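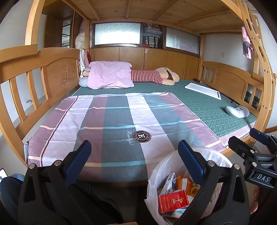

4. Fitting the slats and checking the bed

These steps apply to the Kneath bunk, model 2236. Finish section 2 (posts and side rails) before you start. Two adults are needed for the upper bunk.

1. Lay the slats out on the floor and check each one for splits or loose knots. Put any damaged slat aside and ask for a new one before going further.

2. Rest the first slat against the headboard end of the lower bunk. Screw it down at both ends, but leave the screws half a turn loose.

3. Fit the remaining slats in the same way, using the card spacer from the fittings bag to set the gaps.

4. Measure the bed from corner to corner in both directions. If the two figures differ, push the longer corner inwards until they match, then tighten all the screws.

5. Repeat for the upper bunk. One person holds the slat from above while the other works from below.

Note: Use a hand screwdriver. A power driver can strip the holes in softwood.

CAUTION: The mattress on the upper bunk must be no more than 200 mm thick. A thicker one makes the guard rail too low.

CAUTION: The upper bunk is not suitable for children under six.

Tighten all bolts again after two weeks of use, and then every three months. Some creaking is normal while the timber settles — if it carries on after the bolts have been tightened, rub a little candle wax on the slat ends.

Spare slats and fittings can be ordered from Skurketti. Please give the model number and the batch code printed on the fittings bag.

Guide revised June 2026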